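Office equipment helpdesk, Memow building
Ticket: desk stapler jams on every second or third press
Category: small equipment
Priority: low
Status: resolved, monitoring

Reported fault
Black desk stapler, used at the shared desks on the Loma side. Staples fold over before they get through the paper, then the next one will not feed. Happens with two sheets as well as with thicker sets. User has tried pressing harder, with no change. The stapler was fine until the new box of staples was opened in July.

First reply
Please stop using it until the magazine has been cleared. Pressing harder on a jam bends the driver blade, and we do not stock spare blades. Confirm which staples are loaded. The cupboard currently holds two kinds, Abreu standard (box of 1,000) and Skaletti heavy duty, and the boxes are nearly the same colour.

User update, 10.20
Box on the desk is Abreu. Cannot say what was loaded before that, as the stapler moves between desks.

Work carried out
Stapler laid on its side on the desk and opened. All staples taken out before anything else was touched. Short strips are a common cause of this fault: when part strips are pushed in one behind another, the joins do not line up and the pusher tips the front one forward.

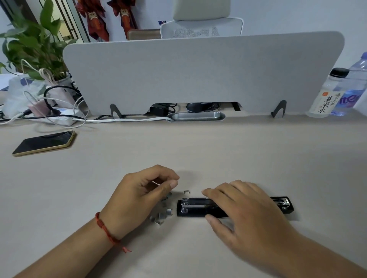 Front of the magazine checked for bent legs and loose single staples. One crushed staple found lying across the exit slot, removed with tweezers. Pusher moved back and forth by hand with the magazine empty. It stuck slightly about 6 mm from the front, where there was a line of dried glue on the rail. Glue scraped off with a wooden coffee stirrer and the rail wiped with a dry cloth. No oil used, as it marks the paper.

Staple legs compared with a fresh strip from the Abreu box. Most matched. One part strip had longer legs and was put aside. It is probably Skaletti, but there is no marking on a loose strip, so this is not confirmed.

Test
Reloaded with one full Abreu strip only. 40 presses on two sheets of 80 gsm: no jams. Ten presses on a thicker set: one staple with a leg folded outwards, no jam. Anvil plate was found turned to the open position. Turned back, and the fold is now correct.

User update, 15.45
Working. Can the part strips go back in?

Reply
Yes, if they are the short-legged kind, but wait until the full strip has run out. Put in one part strip at a time. Discard anything with fewer than five staples on it.

Follow-up
Heavy duty box moved to the lower shelf and labelled. Check again after 100 presses or at the end of the month. If the pusher sticks in the same place, replace the stapler; the rail cannot be changed separately on this model.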